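Section 4: Getting your first plan to run in the simulator

Right, you've got Kaltora installed and the licence window has stopped nagging you. Now for the fun bit – making the arm do something! I use the Ruvwood room for this because it loads quickly and it's the one I know best, but any of the table scenes will do.

1. Open Kaltora and pick Ruvwood from the scene list. Give it a moment, the floor textures are slow the first time.

2. Click Connect in the Joo panel (Joo is the planner, it runs as its own little program). The light should go green. If it stays amber, close Joo, wait for the port to free up and start it again.

3. Press Home. Do this even if the arm looks as though it's home already. I skipped it once and spent a whole Tuesday chasing an offset that was only ever a stale joint reading.

4. In the planner settings, put Max Attempts at 300 and Time Step at 12 milliseconds. The box will let you type 600 for attempts, and you can, but you'll be making a lot of tea.

5. Tick Table and Mat under Collision Objects. Leave Floor alone, it's always on.

6. Drag the target marker to where you want the gripper to end up, then press Plan. A ghost arm plays the path over the top of the real one.

7. Happy with it? Press Run. Not happy? Press Plan again and you'll get a different path, quite often a nicer one.

Note: the planner only knows about things you've ticked. If the ghost arm sails straight through something, go back to step 5 before you start fiddling with anything clever.

Caution: don't drag the target while a path is running. Version 19 of the Cullivo driver takes the new target straight away and the arm will lurch. Press Stop first, then move it.

Viewing the run: I like the high camera for this (View, then Overhead) as you can see the whole reach of the arm and the mat together. Scroll to zoom, hold the right mouse button to swing round. Your view gets saved with the project, so set it up once and forget about it.

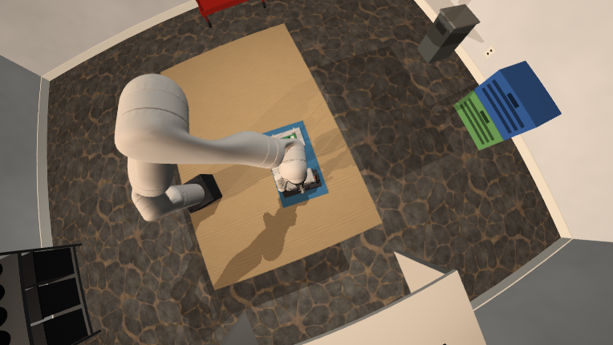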